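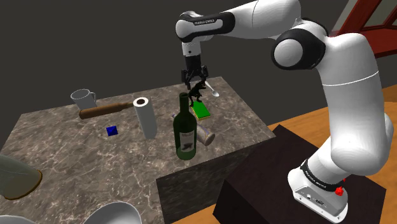
Rapport de projet de fin d'année, option Tourisme et territoires
Groupe : Delphine Achterberg, Levente Pintér, Hazel Halvorsen
Tutrice : Gisela Wendt

Deux jours à Flanmont hors saison : conception d'un séjour en gîte

1. Pourquoi Flanmont

L'idée nous est venue dans le car, en rentrant de notre première sortie de terrain en novembre. Il pleuvait, le lac de Rereck était couvert de brume, et Levente a lâché qu'il reviendrait volontiers, mais avec un bon livre et une cheminée ! Nous avons tous les trois trouvé que c'était un sujet. Les brochures que nous avions ramassées parlaient de baignade, de pédalos et de marchés nocturnes, c'est-à-dire de l'été et de lui seul, alors que le village reste bien vivant l'hiver (la boulangerie ouvre tous les jours sauf le lundi, et l'auberge sert une soupe aux châtaignes dont Hazel parle encore).

2. L'enquête

Nous avons distribué un questionnaire aux visiteurs et recueilli 99 réponses, ce qui nous a pris bien plus de temps que prévu, car les gens aiment discuter et nous aussi. La dernière série a été remplie le 7/3/19, devant l'ancien lavoir. Parmi les personnes interrogées, 26 seulement étaient déjà venues entre novembre et mars. Les autres citaient surtout la peur de trouver porte close, puis l'absence de bus le dimanche, que nous avons pu vérifier à nos dépens.

3. Le séjour proposé

Le groupe type compte 14 personnes, réparties dans les deux gîtes de Mme Gallagher (Rosalind Gallagher, que nous remercions de tout cœur pour son accueil et pour le prêt des bottes). Le premier après-midi est consacré au sentier de Kaster, qui longe la rive puis monte doucement jusqu'à la chapelle. Le dîner se prend à l'auberge. Le lendemain, visite de la fromagerie le matin, puis temps libre, auquel nous tenons beaucoup : plusieurs visiteurs nous ont dit en avoir assez des programmes remplis à la minute.

Le coût total pour le groupe, hébergement seul, s'élève à 520 euros la nuit. Les repas sont réglés sur place, chacun selon son appétit.

4. Difficultés

Notre premier itinéraire passait par le bois de Zamora, fermé pendant les battues. Nous l'avions tracé sur la carte sans appeler la mairie, et Mme Wendt nous l'a fait remarquer avec beaucoup de patience. La version actuelle reste sur des chemins communaux. Il nous manque encore une solution pour le transport depuis la gare, le taxi du village ne prenant que quatre passagers à la fois.

Annexes : questionnaire, carte du sentier, grille tarifaire des gîtes.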